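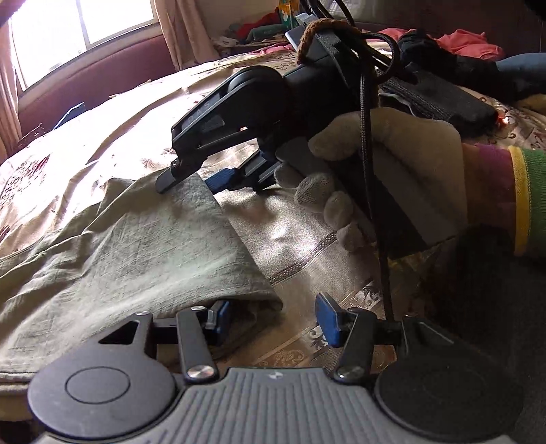 Patterned bedspread on a bed at the Ullside house.

Kartha Family Lodging, Ullside
Progress report to the Furach Fund
Aug 28, 2022
Prepared by Sharada Unnithan, house coordinator

This report covers the period from January until now. It follows the headings of the grant agreement, but I have put the building work first, as Mr. Iyengar asked for it in his last letter.

Building work

The roof over the back stairs is repaired and the upper bathroom is in use again. The repair took longer than we planned. When the old ceiling was opened, the builder found that two beams were damaged by damp, and they had to be replaced before anything else could go on. For 13 days we could not offer the upstairs bedrooms, and we placed the families who were already booked at the Kallovton guest house. Kallovton charged us its normal price, and this cost is shown in the attached accounts under "other lodging."

The outside door still does not close well in rainy weather. The carpenter has looked at it and we wait for his offer.

Families staying with us

The house is meant for relatives of patients at the district hospital who live too far away to travel every day. We have eight bedrooms. In this period we gave almost 400 nights of lodging, and the longest stay was that of a mother whose son was in treatment through the whole spring. Most families stay less than a week. They come to us mainly through the hospital social office, where Divya Thevar is our contact. She has asked if we could accept arrivals after the evening meal, because the last bus from the hill villages comes late. We tried this in the summer with a key box at the side entrance. It works, but two families could not find the entrance in the dark and telephoned me at home. A lamp is now ordered.

Kitchen and shared meals

In your last comments you asked whether the shared meals are worth their cost. My answer is yes, but I must be fair and say that attendance is uneven. On Sundays the table is full. During the week many guests eat at the hospital, and we have thrown away more food than I like. From next month we will cook only on Sunday and Wednesday, and keep rice, lentils, eggs and bread in the kitchen for people to prepare by themselves. Mio Tamura, who cooks for us, agrees with the change and will use the free hours for the laundry – this was always done in a hurry before.

Linen and bedrooms

The linen budget is spent. It paid for sheets, towels and pillows for all bedrooms. We did not buy new curtains, although they were in the plan, because the price had gone up and the present ones can serve one more year. I would like your permission to move the small sum that remains in this line to the heating.

Staff

Hema Menon started as night assistant in the spring and has finished her first aid course. The second night post is still open. We advertised it twice and received few answers, I think because the hours are difficult for people with children. Until it is filled I take the weekend nights myself. This is possible for some months but it is not a good solution for a full year.

Money

The spending is inside the budget except for the beams and the Kallovton nights. The first was paid from the reserve, with the approval Mr. Iyengar gave by telephone and later in writing. For the second we ask the Fund to let us use the unspent salary of the open night post. A signed statement is attached.

Next period

We plan to finish the outside door, fill the night post and service the boiler before the cold weather. I will also send you the guest comment sheets – they are collected but not yet typed, and several must first be translated.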